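Istar Robotics Club
Minutes of the October meeting

1. Minutes of the last meeting
Agreed with one change: the entry fee for Galanis is 149 pounds per team.

2. Vademow simulation task
The group showed its work on the two-armed robot in the simulated room.
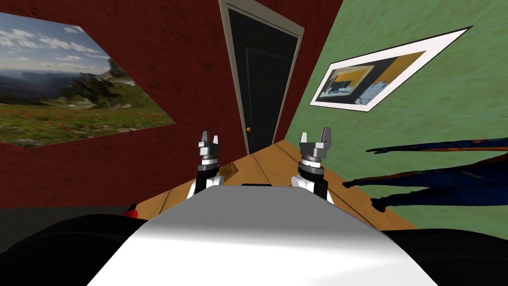 Head view with both grippers raised, door and green wall behind.

The head view was thought good enough for driving between tasks. Members asked for the wrist views as well.

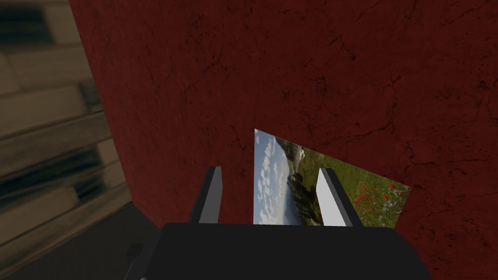 Wall textures were discussed next. The club's laptops slow down when every surface is loaded at full detail. It was agreed to keep the cracks in the red wall and the mountain print as they are, and to simplify the door and furniture first. Action: software group.

3. Practice runs
The target stays at 3,000 logged runs before entry. Runs over 40 seconds will be stopped and marked as failed.

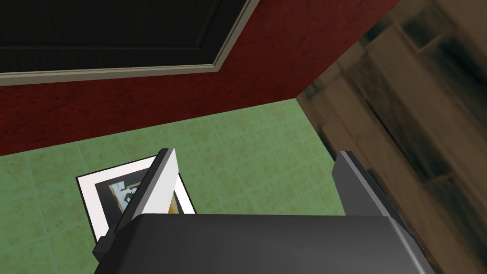
Jelomura, October

Notes from the visit were read out. The host club scores each arm separately and allows 2 restarts. We will use the same rules until Galanis publishes its own.

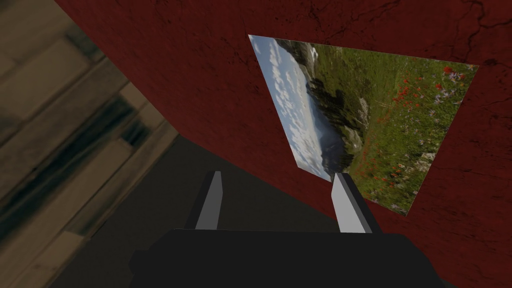
Run logs must also give the start position of the base. Several sheets were handed in without it and will go back to the pairs concerned.

4. Any other business
Room booked until 6.30 pm next time. Bring chargers.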